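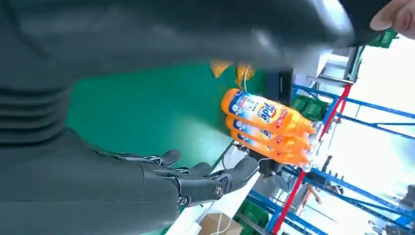
Bus depot staff in Trukdale vote to end overtime ban

2020-07-20

Drivers and cleaners at the Flidska bus depot in Trukdale have voted to end their overtime ban after the company agreed to restore the weekend shift allowance it withdrew in June.

The ban lasted 18 days and affected evening services on the Triromia and hospital routes. Normal timetables will resume on Thursday.

The depot workers' union said 689 members were entitled to vote and that 87 per cent of those who returned a ballot accepted the offer. It did not give a turnout figure.

Under the agreement, the allowance will be paid again from the start of next month. Payments missed since it was withdrawn will be made in two parts, the first with August wages. Cleaners employed through the contractor Nguyen, who were left out of the company's first offer, will be paid on the same terms.

Sawsan Harb, the union's branch secretary, said members had wanted the contractor's staff included before they would consider a settlement.

"The cleaners start at four in the morning and they work the same weekends as everyone else," she said. "We told the company that at the first meeting."

Flidska said in a statement that it was pleased services would return to normal and apologised to passengers for cancelled journeys. Season ticket holders can claim a refund of up to 10 days' travel at the ticket office in Station Road. Claims must be made by the end of August.

A separate dispute over rest breaks on the longer rural routes has not been settled. The two sides are due to meet again next week, and the union has said it will not call further action while those talks are going on.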